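Search this site
Search

Workshop members build robot arm for kitchen prep

Members of the Skirholm shared workshop are building a robot arm that they hope will one day put together a simple lunch. The arm works at a white table at the back of the building and has a two-finger gripper, with a small camera mounted just behind the fingers.

Teodoro Macapagal and Ritu Kaushik started the project in April, after Kaushik found a used arm for sale at $515. They have spent another $200 on parts since then, mostly motors and cable.

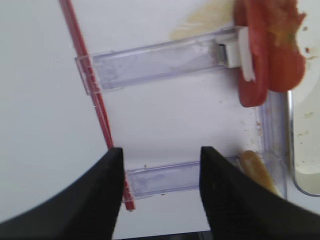 Page last changed: November 2023

The gripper was the hardest part, Macapagal said. The first pair of fingers bent under load and had to be made again in a stiffer material. The fingers now open wide enough to go around most of what is on the table, and both tips were squared off so they could pick up thin pieces.

"Food is a bad thing to learn on," he said. "It slides, it tears, and it gets into everything."

Kaushik wrote the control program, which she calls Neltance. It runs on an old laptop under the bench. A person guides the arm through a job by hand, and the program stores the moves so they can be played back and corrected.

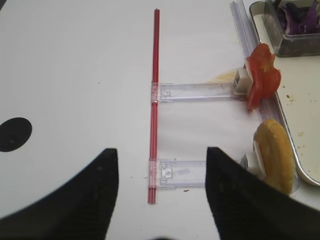
Clear plastic is still a problem for the program. Neltance finds the edges of solid, colored objects fairly well, but it often loses see-through ones against a pale surface. On the current setup the red rod gives it a line to follow, while the two clear arms that run off to the right of it are much harder to pick out. Kaushik plans to try a second light, set low and to one side — a fix suggested by fellow member Jomar Evangelista.

The workshop is open to members four evenings a week. Anyone who wants to help with the arm can leave a note for Macapagal at the front desk.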